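Ticket: Product photos not showing in printed catalog export
Product: Wavorar Catalog, desktop
Opened by: Wilma Moncrieff, Gunn Tableware
Assigned to: Gavin Forsyth
Status: Resolved
Opened: October 2022

Wilma Moncrieff wrote:

We export our wholesale catalog to PDF twice a year. The export finishes without an error, but from page 53 to the end the item photos are blank. The item names, prices and stock codes are all there. The same items look fine on screen in the editor.

The catalog has a little under 2,000 items. Last season's file was smaller and exported fine. I have restarted the program and the computer. I also tried a different printer profile, and it made no difference.

Gavin Forsyth wrote:

Thanks. Please send the export log (Help, then Open Log Folder) and tell me where the photos are stored. Also, does the problem start at page 53 every time, or does it move?

Wilma Moncrieff wrote:

Log attached. It is always page 53. The photos are on the office server in a folder called Plates and Bowls. Photo of a light blue plate:

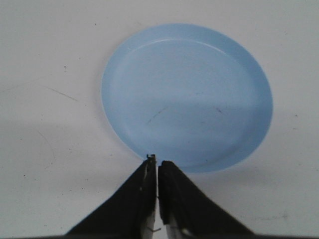 I tried exporting only pages 50 to 60 and all the photos came through. If I export the whole catalog they go blank again.

Gavin Forsyth wrote:

The photo opens normally in our copy and exports without trouble, so I don't think the files are damaged. The short export working points the same way.

The log has this line repeated many times after page 52:

Image cache full, placeholder used

The export keeps a temporary copy of every photo until the PDF is saved. Your cache limit is set to 200 MB. When it fills up, the program should clear the oldest copies and keep going. In your version it leaves a blank instead. Please try this:

1. Close the catalog.
2. Go to Settings, Export, Temporary Files.
3. Change the limit from 200 to 4,000.
4. Click Clear Now, then restart the program.
5. Run the full export again.

Wilma Moncrieff wrote:

Step 3 won't save. It goes back to 200 when I reopen Settings.

Gavin Forsyth wrote:

Is the Wirnine sync add-on turned on? It can write over the export settings at startup. Turn it off under Add-ons before you change the limit, and turn it back on after the export.

Wilma Moncrieff wrote:

It was on. With it off, the limit saved and the full export has photos on every page. It took longer than usual but I can live with that. Will I have to do this again in December for the spring edition?

Gavin Forsyth wrote:

Only if the update isn't out by then. Both problems are logged with the developers, the blank photos and the add-on resetting the limit. I'll note the fix on this ticket when it ships. Marking as resolved for now. Reply here if it comes back.

Related tickets
Export stops at "Preparing pages"
Stock codes print in the wrong font
Wirnine sync turns itself back on after update
Moving a photo folder to a new server

Contact support | Copyright Justum Software | Back to top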